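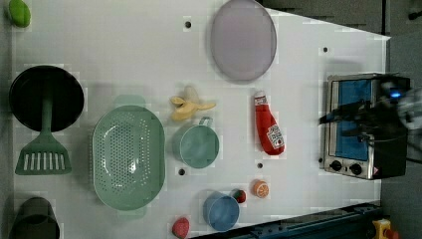 pokance_pete
Bit of a rant about our arm, which has started letting go of things and then carrying on as if it hadn't. We run a pretend kitchen on a white table, and the job is simple enough: pick it up, take it over, put it down. No error, no stop, the log says "grasp OK" every time. It had 108 goes overnight in February and more than 45 of them were drops. The toaster oven is the one that worries me, with the gripper working right over the glass door. The strawberries I can live with! I've swapped the finger pads and redone the zero, and I'm out of ideas.

Kuusisto
What's the force threshold set to? If it's anything like ours it reads the motor current once, at closing, and never looks again.

pokance_pete
It's at 52, whatever that means on this controller. Hemora support told me to leave it alone – not much of an answer. 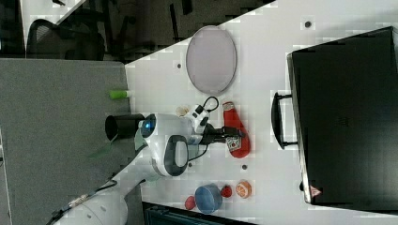

Teodor Öberg
I'd stop fiddling with the threshold and look at the cable. Ours at Trisholm did this for weeks, and it was a bad connector at the wrist. Worked fine until the arm stretched out.

Kuusisto
Disagree, a bad connector would throw a fault.

Teodor Öberg
Ours didn't. It just held the last good reading.

pokance_pete
Ugh, that does sound familiar. Bags are the worst by miles, and mugs (by the handle) are mostly all right.
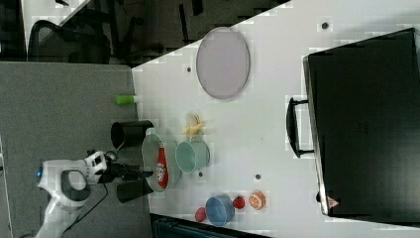
grumblebox
Bags squash, so the current peaks early and then it relaxes. I'm with Kuusisto. And please don't leave it running overnight until you've sorted it.

pokance_pete
Fair. Trying a new cable first, then a second check 2 seconds after closing.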